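Technologie culinaire, module 4
Petits appareils de cuisson : le grille-pain
Document distribué aux étudiants, à conserver dans le classeur de TP

1. Ce qui se passe dans le pain

Griller une tranche de pain revient à sécher sa surface puis à la porter à une température suffisante pour qu'elle brunisse. Tant que l'eau de surface n'est pas partie, la mie reste blanche. C'est pour cette raison que rien ne semble se produire pendant la première partie du cycle, puis que la couleur vient vite.

Le brunissement est dû principalement aux réactions de Maillard, entre les sucres réducteurs et les acides aminés. Elles ont été vues au module précédent avec les viandes. Un pain brioché, plus sucré, colore plus tôt qu'un pain de campagne de même épaisseur. Un pain rassis, déjà sec, colore plus tôt qu'un pain du jour.

La chaleur arrive surtout par rayonnement. Les résistances sont placées de part et d'autre de chaque fente et la tranche ne doit pas les toucher. Une tranche trop épaisse frotte contre la grille, brûle par endroits et remonte mal.

2. Les commandes

Sur un modèle courant à deux fentes, il y a deux commandes à connaître. Le levier descend le chariot et met l'appareil sous tension. Le bouton rotatif règle le degré de brunissement, en général par la durée du cycle. Les chiffres gravés autour du bouton ne sont pas toujours des minutes et ne se comparent pas d'une marque à l'autre.

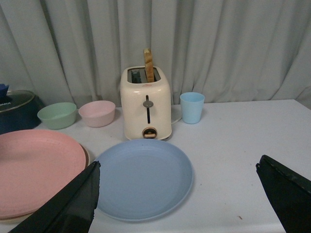

Quand on ne grille qu'une tranche, il faut savoir que sur beaucoup d'appareils les deux fentes chauffent quand même. Certains fabricants indiquent une fente à utiliser de préférence dans ce cas. À défaut d'indication, on garde la même fente pendant toute la série d'essais, sinon les résultats ne sont pas comparables.

Le deuxième cycle est toujours plus coloré que le premier à réglage égal, l'appareil étant déjà chaud. On baisse d'un cran ou on attend.

3. Préparation du poste

Plan de travail propre et sec. Appareil posé à plat, cordon dégagé, rien au-dessus. La vaisselle en plastique reste à côté, sans contact avec les parois. Les assiettes sont sorties avant de lancer le cycle : une tranche laissée dans la fente chaude continue de sécher, et une tranche posée à plat sur une assiette froide ramollit par dessous à cause de la vapeur. Pour les garnitures, un petit bol par produit.

On ne récupère jamais une tranche coincée avec un couteau ou une fourchette. On débranche, on laisse refroidir, on relève le chariot à la main.

4. Nettoyage

Débrancher et laisser refroidir. Vider le tiroir ramasse-miettes s'il y en a un, sinon retourner l'appareil au-dessus de l'évier et tapoter. Extérieur au chiffon à peine humide. Pas d'eau dans les fentes.

5. Travail à rendre

Griller une tranche à chaque réglage, du plus faible au plus fort, en laissant refroidir l'appareil entre deux cycles. Peser avant et après, noter la perte de masse et la couleur des deux faces. La fiche de relevé est dans le polycopié Nedelcu, page 83. À rendre en mai, avant la séance sur les fours.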